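Bread and Baskets: The Dikbridge Bakery Collection

Household and Trade Gallery, Room 4

The Dikbridge Collection brings together objects connected with the baking, carrying and serving of bread in the Lellberg district. It was formed over many years by Ileana Marinescu, whose family ran a bakery on Filip Street, and was given to the museum in April. The full collection holds 94 baskets and up to 200 smaller items – scoops, cloths, peels and order books among them. A selection is on view in Room 4, and the gallery page will be extended as further objects are photographed.

Baskets of the table type were meant to be seen by guests. They are generally lower and more finely woven than the deep carriers used for delivery, and many households kept one for rolls alone.

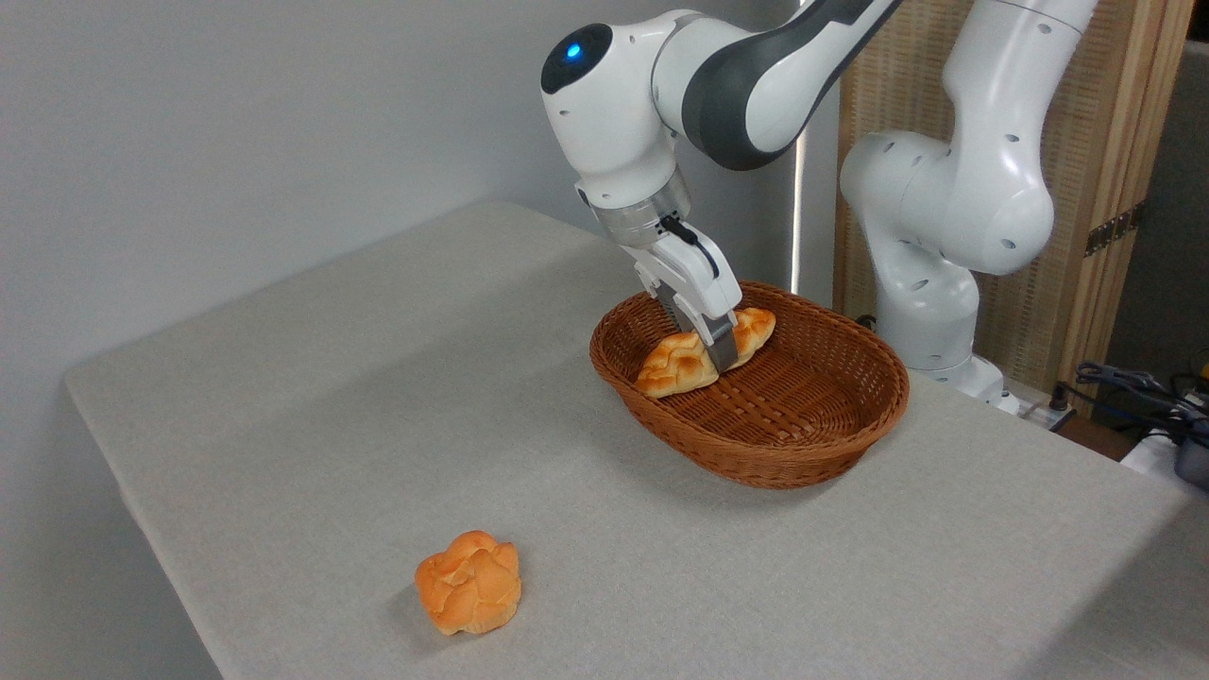 How should a wicker bread basket be cleaned at home?
Brush out the crumbs with a soft, dry brush, wipe the weave with a barely damp cloth, and leave the basket to dry in moving air away from direct heat.

Oval wicker basket with a reddish-brown rim, shown with two crusty rolls, one long and one round. The sloped sides are typical of baskets intended for the table.

Visitors who wish to learn more about weaving methods may consult the notes prepared by Lucian Stoica, curator of household objects. Printed copies are kept at the Room 4 desk, together with a short guide to the shapes of rolls and loaves sold in Lellberg and Jovton.

The order books are too fragile for open display. Readers may request them by shelf number in the study room – the earliest volume is listed as 1217. Requests should reach the desk before noon, and pencils only may be used at the reading tables.

Images on this page may be reproduced for school and private study. For all other uses, please write to the museum's picture office.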